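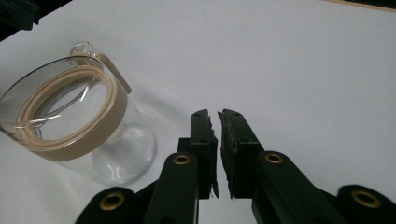

Evolier opens hire scheme for hand-held gripper kit

4 August 2021

Evolier has announced that its Galow hand-held gripper kit will be available on hire to colleges, workshops and small manufacturers from October. The kit has until now been sold outright only.

The Galow is held and worked by a person, and a camera on the tool records each movement. The recordings are then used to teach a robot arm the same task. Hire customers will receive two grippers, a carrying case, spare finger pads and access to the Dunix software, in which recordings are sorted and checked before use.

Hire is charged at £188 a month, with a minimum term of two months. Carriage within the mainland is included. Customers who decide to buy within the first term will have the hire charges taken off the purchase price.

Precious Baloyi, head of customer services at Evolier, said the scheme was a response to requests from organisations with short projects. "Many of them need the kit for one term or one contract, and the cost of buying it was difficult to justify," she said.

The company ran a trial of the scheme at its Dlamini workshop, where staff from 23 organisations were shown how to record everyday handling work with kitchen glassware and other household items.

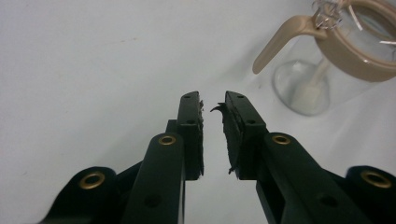
Glass was included at the request of several of those attending, who wished to practise with clear objects before starting their own recordings. A set of 2000 recordings made by Evolier staff will be supplied with each hired kit for comparison.

Finger pads are treated as a wearing part under the hire agreement. Replacements will be sent free of charge on request, and customers may fit them on site using the tool provided. Damage to the camera or to the main body of the gripper will be charged at cost.

Dineo Modise, who manages training at the workshop, said that a half-day introduction would be offered to all new hirers. Places must be booked in advance.

Applications for the first hire period are now open.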